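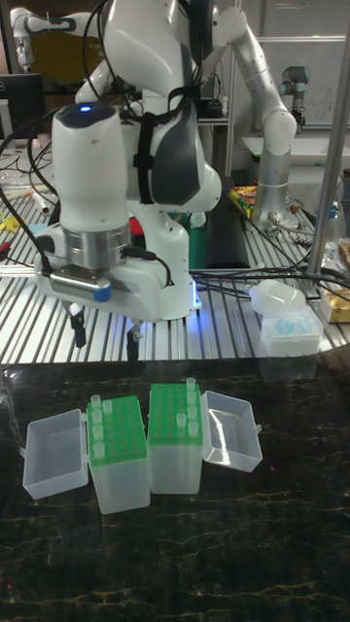
The ferry to Grurbridge stopped running in November, so she went the long way, by the bus that followed the river as far as the old cannery and then turned inland. She had the deed in a plastic sleeve inside her coat. The driver asked if she was visiting and she said she was selling a house. He said good luck and did not talk again until the last stop.

The house had been her aunt's. It stood at the end of a lane with the orchard behind it, and someone had been cutting the grass. She knew who it was before she saw him. The neighbor had written to her in the spring, in pencil, saying that he would keep the place from going wild and that she owed him nothing for it. She had meant to write back.

The key turned on the second try. Inside it was colder than the lane. The kitchen still had the calendar from the Prororell feed store and a row of jars along the window, each with a strip of masking tape and her aunt's handwriting. Plum. Plum. Quince. Plum, bad year.

She ran the tap until the rust cleared, filled the kettle, and found that the gas was off. She drank water from a teacup and started on the drawers.

Most of it was easy. String, receipts, a flashlight with the batteries leaking. She filled two trash bags before it got dark. In the drawer under the bread box she found a school notebook with a green cover, and she sat down with it because her back hurt.

It was a list of what the trees had given. Her aunt had written down each tree by its place in the orchard, the row and then the number, and after it the weight in pounds. It went back to before she was born. In some years there was a word next to a tree – frost, or wasps, or lightning. One year the whole orchard had come to 3000 pounds, and her aunt had underlined the total so hard that the pen had gone through the paper. The year after that it was 700, with no word next to it at all.

She remembered that summer. She had been nine, sent down on the bus with a suitcase while her parents settled things between them. Her aunt did not ask her anything. She gave her a ladder and a canvas bag and told her to leave the top ones for the birds. They picked in the mornings and slept after lunch with the shutters closed. She had thought it was a good harvest. It had seemed to her that the fruit never ended.

There was a knock at the back door. The neighbor had a lantern and a pot with a towel wrapped around it.

"Saw your light," he said. "It's bean soup. You'll want the pot warm, there's no gas."

"I found that out."

He put the soup on the table and looked at the trash bags, and then at the notebook.

"She had me weigh them the last few years," he said. "She couldn't lift the crates. She'd stand there and read the scale herself, though. Didn't trust me to read it."

"Did you write it down?"

"She wrote it down. I carried."

She turned to the last page that had anything on it. The letters were larger there and leaned downhill. Row two, tree five: 41. Under it there was nothing.

"What about this year?" she said.

He rubbed the side of his face. "I picked them. I didn't like to see them drop. I took some to Magbanua, to the market, and the money's in an envelope at my place. I'd have brought it but I didn't know you were coming."

"I don't want the money. Did you weigh them?"

He took a while to answer. Then he reached into his jacket and brought out a feed store receipt, folded small. The back of it was covered in pencil, row and number, row and number, all the way down and up the margin.

"I wasn't sure who it was for," he said.

She asked him to sit. He took the chair by the stove, the one with the short leg, and shifted his weight to steady it without looking down. She found a pen that worked. He read the numbers out, slowly, holding the receipt close to the lantern, and she copied them onto the next clean page. Twice he stopped and said he couldn't make out his own writing, and they left those blank. The old tree by the wall had given nothing. He said it was probably done, but that he had thought so before.

When they were finished she added it up, and then added it up again from the bottom.

"Is that good?" she asked.

"It's all right," he said. "It was a dry spring."

She wrote dry spring next to the total. He told her to eat before the soup got cold, and that the agent from Bronatine had come by in September and walked around the orchard in nice shoes. She said she had an appointment with him at ten.

"You'll need to be on the early bus, then," he said.

"He's coming here."

He nodded and picked up the lantern. She heard him go down the step and along the side of the house. She took a spoon out of the drawer, wiped it on her sleeve, and ate with the notebook open beside the pot.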